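Section 4: Planning and budgeting before you order

Read this section before you fill in the Vemik order form. It covers hand-held grippers, spare parts and the space you will need. Mounting on an arm is dealt with in Section 6.

4.1 Deciding how many grippers to buy

1. List the jobs you want to record or try out by hand. Put soft items (cloth, paper, packing) on a separate list from rigid ones.

2. Mark each job that needs two hands. These need two grippers per operator.

3. Add one spare gripper for every four in use. Sites that run a single shift can leave the spare until the second order.

4. Check the total against the number of operators who will be trained by the start date. Grippers bought ahead of trained staff tend to sit in the cupboard until the warranty has run down.

Note: The warranty starts on the day of dispatch from Dranton, whatever date the box is opened.

4.2 Budgeting for finger pads

The pads are the part you will replace most often. Budget for them as a running cost and keep them out of the equipment line.

1. Order one pack of pads for each gripper. A pack holds 25 pairs.

2. If your list from 4.1 is mostly soft items, order a second pack. Creased paper and bunched cloth have to be pinched at the very tips, and the tips are where the pads wear first.
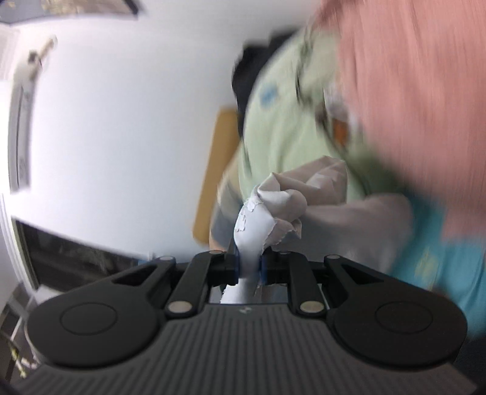
3. Set a change interval of 60 working hours to begin with. Shorten it if items slip during the weekly check.

4. Keep old and new pads in separate bags. Fit pads in pairs only.

Caution: Do not clean pads with solvent. Use a damp cloth and let them dry before use.

4.3 Working out the cost

The starter set from Maltum is priced at £2,452 before VAT. It includes two grippers, two packs of pads and the carry case. It does not include:

- delivery outside the mainland
- the charging dock
- operator training
- replacement linkages

Ask for these as separate lines on the quotation. Quotations are held for 60 days. Prices in this guide were checked on April 18, 2020.

4.4 Space and people

1. Allow a clear area in which the operator can turn with both arms out.

2. If a second person will work beside the operator, mark out a place for them as well and include them in the training numbers.

3. Agree who will sign for consumables. At MacBrayne this was left until February and the first pad order went in twice.

Questions about quotations should go to Callum Niven in the Vemik orders office. Have your list from 4.1 to hand when you ring.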